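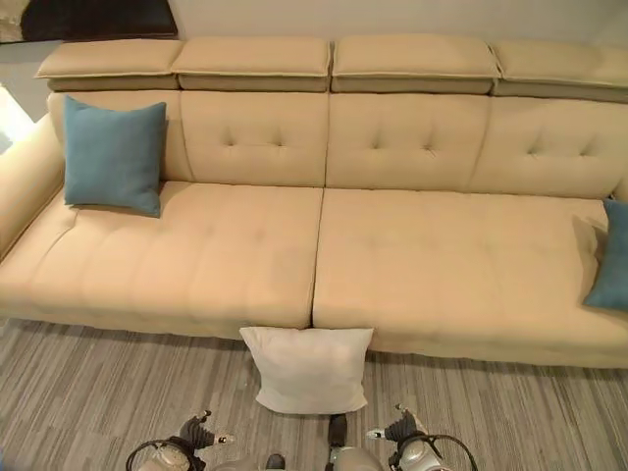
The long sofa in the upstairs lounge at Netham, with its padded headrests and a teal pillow at each end.

The lounge has been open to members again since 4/19/20, and the seating is staying where it is through December. Shobha Mudaliar went over the layout with the front desk. The main change is that the sofa now faces the window wall, and the old armchairs have gone to the Gentile room downstairs. Please leave the sofa in place. It takes two people to shift it and the feet mark easily.
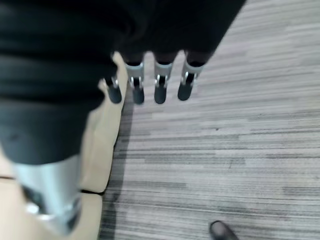

Carpet cleaning comes next. Skinstead quoted $700 for the whole upper floor, with the stairs another $158, and we have accepted both. The lounge carpet is gray, so it hides dust well enough, but coffee shows. Drinks with lids only, please, until the work is finished. The hallway will be closed for one morning and the desk will post the day.

Throw pillows have been turning up in the reading room and on the stairs. They belong on the sofa, one at each end, standing against the back.
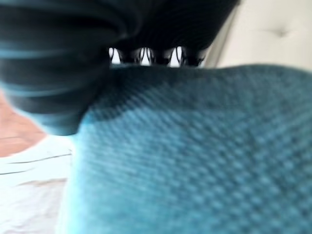

Covers come off and go in the wash at the end of the month. Cold water, low spin, and dry them flat on the rack in the Brurau closet. Spare inserts are on the shelf above it. If a seam has opened, put the cover in the mending bag and leave a note at the desk.

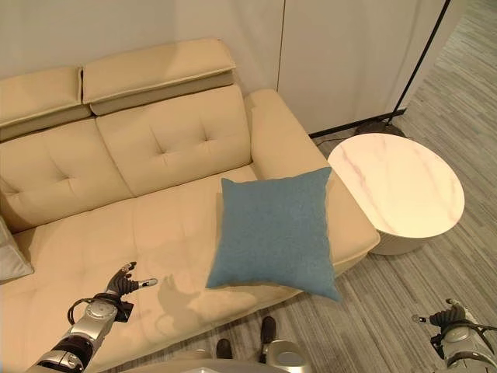

The armrest end, with the round side table and floor lamp.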